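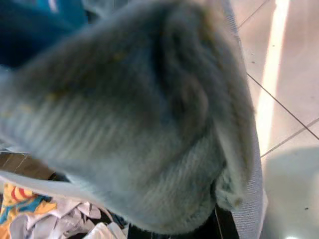
Blue-gray ribbed knit. Keep pile, for now.

1/ My cousin swears by the 20-hanger rule. You own 20 hangers, and whatever doesn't fit on them leaves the apartment. I have doubts, but I also have clothes on every surface, so I'm giving it the afternoon.

2/ First doubt: the rule was made up by people who sell hangers. Kendum wants 3,690 for the "capsule rail set." It's a rail.

3/ Second doubt: knits. The guide says hang everything so you can see it. Hang a heavy sweater for a winter and you get shoulder bumps and an extra three inches of length. Knits get folded. I'm not arguing about this one.

4/ A plain black rack with a shoe shelf does the job fine. Red tee, navy tee, the long black thing I wear twice a year. Spare hangers bunched up at the end — which tells you how far along we are.

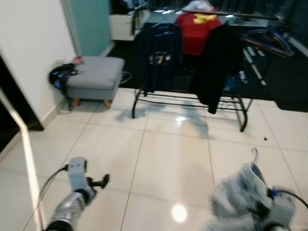
Gertraud Stöckli: The rule only works if you do the laundry first. Otherwise you're sorting half a wardrobe and feeling good about it.

5/ Fair point from Gertraud, and it sinks most of the before-and-after posts I've seen. Where's the hamper in those? Where's the winter stuff?

6/ Denim is where the system gets vague. The Prinirero checklist says "retire anything frayed." Frayed where? A fuzzy hem on old denim is half the reason people buy it. Gold stitching is holding, pocket is fine, so by my count it's a good piece of clothing. 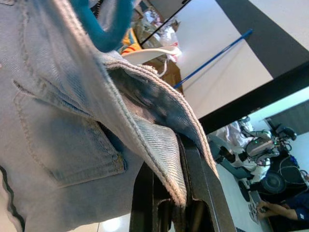
7/ So it stays. If I threw out everything with a loose thread I'd be down to a raincoat and one sock.

8/ Hammad Sial asked if I'm using the "joy" test. No. My test is whether I wore it since last January. It's duller and it gets rid of more.

9/ Third doubt, and the big one: none of these guides deal with the stuff that isn't clothes. Boxes, bags of bags, the broom. You empty the closet and the mess just moves to the chair.

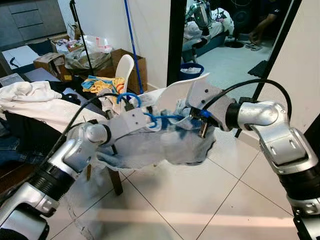 Still to do: the chair, the boxes, the bulging bag.

10/ Verdict so far: fold the knits, keep the denim, skip the 3,690 rail. I'll count hangers when the laundry's done. I'm expecting more than 20.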